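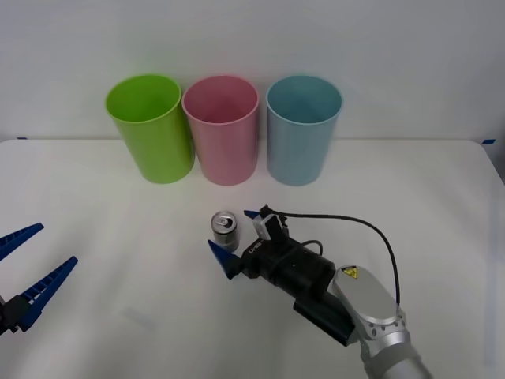 Two robot arms at a white table, with a silver can in the middle and three plastic cups behind it.

When Robots Come to Work

Think about the last time you picked up a can of soda. You saw it, you reached out, and your hand closed around it. You probably didn't think about it at all. Your fingers knew how wide to open and when to stop squeezing.

A robot has to be taught every part of that. Teaching it takes people, and it takes time. This page is about what happens when a workplace brings in robots, and what changes for the people who already work there.

The workplace

Wirska is a company that packs lunches and drinks for schools, trains, and hospitals. Its packing hall is in a town called Moratham. The hall has 165 workers, and for many years nearly everything there was done by hand. People stood beside a moving belt and put things into boxes. One cup, one can, one sandwich, one napkin. Then the next box came.

It is not hard to learn this job, but it is hard to do it all day. Your feet get tired. Your wrists get sore from making the same small movement over and over. The hall is kept cool so the food stays fresh, and workers wear thick socks even in summer.

In February, Wirska began using robot arms on one of its belts. The managers called the plan Pristent. Most workers just call it "the arms."

What a robot arm is made of

A robot arm is a bit like your own arm. It has joints that bend and turn, like your shoulder, elbow, and wrist. Motors make the joints move. A computer tells the motors what to do.

At the end of the arm is the part that does the holding. It is called a gripper. Some grippers use suction, like a vacuum cleaner. Some have three or more fingers. The ones in the picture have two blue fingers each. When the fingers close, whatever is between them gets held. When they open, it is let go.

Many robots also need a way to see. A camera can be fixed above the table or attached near the gripper. The computer looks at the camera's pictures and tries to work out where things are.

Why a can is tricky

A can looks simple to you. For a robot it can be a problem. Shiny metal reflects light, and it also reflects whatever is close by. A camera may see bright spots and dark patches on the side of the can and have trouble finding its edges.

Then there is the squeeze. If the fingers press too softly, the can slips. If they press too hard, an empty can gets crushed. Plastic cups are different again. They are light, and a small bump can knock one over.

So the robot has to practice. It starts on a plain table with only a few things on it.
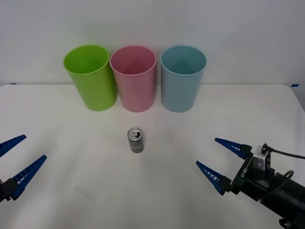 Practice means trying the same job many times with small changes. The can might be moved a little to the left. The cups might be put in a different order. Each time, the computer stores what the cameras saw and how the arms moved. A robot that has only ever picked up a can from one spot may miss it completely when the can is somewhere else.

At Wirska, the first practice lasted six weeks. During that time the arms did not pack a single real lunch.

Who teaches the robot?

You might guess that only engineers teach robots. Engineers build the arms and write the computer programs. But engineers don't always know the best way to pack a lunch box. The packers do.

Peadar Buckley worked on the belt for 27 years before the arms came. Now his job is to help train them. He sets out the objects, watches the arms try, and writes down what went wrong.

"I know things about cups that I never had to put into words," he says. "If you set a cup down on a crumb, it leans. My hand would feel that. I had to explain it to someone who had never packed a box, and it took me all morning."

He had to learn new things too. He took a class on using the computer and another on safety. He found the computer class difficult and took it twice.

What changed for the workers

Some jobs at Wirska went away. On the belt with the arms, fewer people are needed to put cups and cans into boxes. This worried a lot of workers, and some of them are still worried.

The company moved 40 people to different work. Some of them now check the finished boxes. Some make the sandwiches, which the arms can't do well. Some learned to clean and look after the machines. A few people did not want any of the new jobs and left to work somewhere else.

The people who stayed don't all feel the same way about it. Several say their wrists hurt less. One packer, who everyone calls Lynch, says she misses talking to the person across the belt. There used to be someone standing there all day, and now there is an arm.

Pay was another question. Looking after a machine takes training, and the workers asked for more money for doing it. They and the company talked about this for a long time before they agreed.

Staying safe

A robot arm doesn't get tired, and it doesn't know you are there unless it has sensors to tell it. Even a small arm can pinch or bump a person. At Wirska there is a line painted on the floor, and workers stay behind it while the arms are switched on. There are red stop buttons at both ends of the belt. Anyone is allowed to press one, even on their first day.

Words to know

Automation: using machines to do work that people used to do.
Gripper: the part of a robot that holds things.
Sensor: a part that lets a machine notice something, such as light, heat, or touch.
Packer: a person who puts things into boxes or bags for their job.

Try it yourself

Put a plastic cup and an empty can on a table. Hold a pair of kitchen tongs in one hand and put your other hand behind your back. Pick up the can and set it down next to the cup. Now close one eye and do it again.

Ask a friend to give you directions while you keep both eyes shut. Write down the directions that worked and the ones that didn't.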